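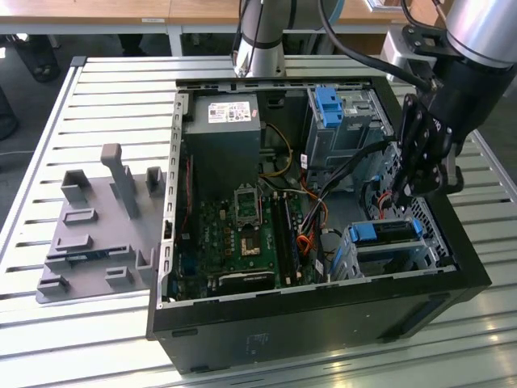

Josen gripper at work on the drive bay side of a desktop tower, fixture tray to the left.

We bought the Josen two-finger gripper in January to take old desktop PCs apart. It cost nearly £3000 with the Sfeir control box. The first few months gave us no cause for complaint. The fingers are slim enough to get down beside a drive cage, and they hold a memory module firmly without marking it. Fitting it to our arm took a morning.

The fault showed up at cycle 528. The arm was backing out of a case when Pádraig Cronin pressed the stop button, as he had seen a power cable caught in the finger linkage. The arm stopped at once. The gripper did not. It went on closing for another second or so, and the cable insulation was cut through. The PC was unplugged and no one had a hand in the case, but people do reach in there to move wires.

We repeated the test with foam blocks. The gripper kept closing after a stop in most of our attempts. It only happened when the close command had been sent just before the button was pressed.

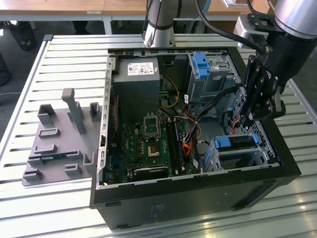
Gristton. Sunday, October 22, 2023

Josen answered our report after nine days. They sent new firmware for the control box and a wiring note that should have been in the manual. The gripper supply now goes through the stop circuit, and we have run 237 cycles without a repeat. With the power cut the fingers stay where they are, so a trapped cable has to be freed with the manual release screw. That screw is on the inner face of the wrist and is hard to reach with the arm low in a case.

The linkage still catches loose wires. We now tie back the drive cables before starting, and the Ekby finger covers help a bit, though they wear quickly.

Grip and accuracy are good. Stop behaviour as delivered was poor. If you have one on the old firmware, rewire it before you use it again. Three out of five.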